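Small jobs at the table: keeping hold of the fiddly bits

I do nearly all my mending at a table. There is a perfectly good bench in the garage, but it is cold out there until April at the earliest and the light is poor, and the kettle is indoors. So what follows is meant for people like me, who have a decent wooden table, a cordless screwdriver, a few small plastic parts that have come off something, and an hour or so before the table is wanted for something else.

Start with the table

Wipe it down first, and then wipe it again with a dry cloth. A crumb or a bit of old swarf under a part you are leaning on will leave a dent in soft wood, and once you've seen the dent you'll see it every single day. A pale top is a blessing for this sort of work. Small dark screws show up beautifully on it, and so do bright plastic pieces, and you spend far less time patting about with the flat of your hand. If yours is dark, an old pillowcase pulled tight and taped at the corners does very well (not a towel, the loops catch on everything).

Put the screwdriver down in the same place every time. I like mine lying well back, out past where my hands are working, so that I can reach it without dragging a sleeve through the parts. Lay it flat on its side and let it settle before you let go.

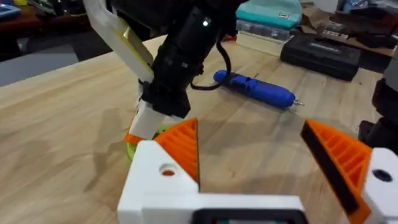 I was taught this by Dean Holroyd, who ran the evening mending class at Skilstead when I first went along, and who would move your screwdriver back to its spot without a word if you left it anywhere silly. I found it maddening for 3 weeks and have done it ever since.

Keep the part you're working on separate from the parts you aren't. It sounds too obvious to write down, but I once spent a whole evening trying to fit a knob to a lamp when the knob belonged to a radio. Push everything else to the far side, or into a pot, and have the one piece near you.

Holding small round parts

Round, flat things are the worst. Discs, little wheels, cogs, the caps off the ends of things - they roll when you want them still and lie flat when you want them up. If you have to look at both faces of a disc, or clean round the rim, hold it upright by its two opposite edges and leave the faces clear. Grip low, nice and even on both sides, and only as hard as you need. Plastic will take a surprising amount of squeezing and then suddenly it won't.

Something ribbed or rubbery against the part makes all the difference. A wide elastic band wound round the jaws of a small vice is what I use, or a snippet of that knobbly mat people put under rugs. Smooth jaws on smooth plastic will let go at the exact moment you lean in, and the part will go under the cooker.

If the piece has holes in it, have a look through them against the light before you put it back. Fluff gets in there. A cocktail stick is safer than a pin, and an old toothbrush is better than either if the holes are big enough.
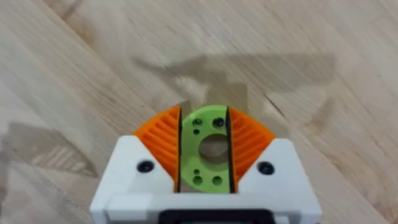
Sorting as you go

My friend Diễm Đào is far tidier than I am and sorts everything at the end. I can't do it. By the end I'm tired and I sweep the lot into a tin, and then the tin sits in a cupboard for a year. What works for me is to sort while I'm at it, a piece here and a piece there, whenever I'm waiting for glue or for the battery.

Cups are good for this, and brightly coloured ones are better, as you'll remember "the orange one" long after you've forgotten which jam jar was which. Long things stand up in a cup where you can see them. Screws want something shallower, a saucer or a lid, so you aren't tipping the whole lot out to find the short one.

A bright part will often hide behind something bigger. Before you decide that a piece is lost, crouch down until your eye is level with the table and look along it from the side, then go round and look from the other side too. Lift things up, don't slide them. I'd say I have found 2 out of every three missing bits that way, and the rest were in my cuff.

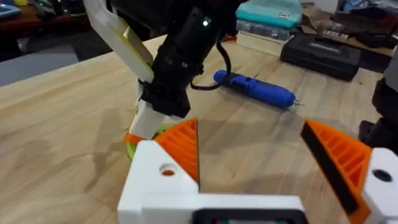 Cord, cable and string

Any loose cord should be wound up before you start. Wind it round your fingers into a small coil, slip it off, and take the last turn through the middle to hold it. Don't pull it tight. A tight coil kinks, and kinked cord is never quite right again.

If a lead has to stay out while you work, let it fall in a big easy loop well over to one side, with enough slack that nothing tugs when you shift your chair. Leads that hang off the edge should go down by a table leg, where your knees won't find them.

I keep green cord for garden jobs and white for indoors and of course they get mixed up, but at least I know what I meant by it.

Clamps at the edge

Anything that clamps to the table (a lamp, a magnifier, a small vice) goes right at the edge, with a scrap of card between the metal and the wood. Tighten it, give it a wiggle, and tighten it again after ten minutes. Wood gives a little under pressure, and a clamp that felt solid at the start can shift just when you've put your weight on it.
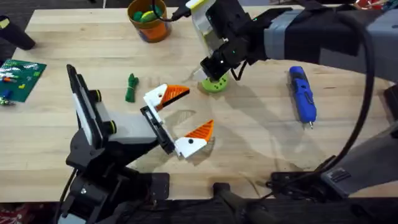
Leave yourself a clear patch in the middle, whatever else is going on round the outside. A patch as big as a dinner plate will do for most small repairs. Tools to the right if you're right-handed, cups to the back, boards and anything with lots of tiny pieces on it over to the far side where your elbow doesn't go. Those boards are a nuisance to pick up after a knock and I'd sooner walk round the table to fetch one than have it near me.

Finishing up

Take the bit out of the screwdriver if you're putting it in a drawer, or at least turn it so the point faces the back. Put it on charge now, while you're thinking of it. Then 60 seconds with a dustpan brush, working from the edges in, and look at what's in the pan before it goes in the bin. I have rescued a good many washers from the pan, and one earring.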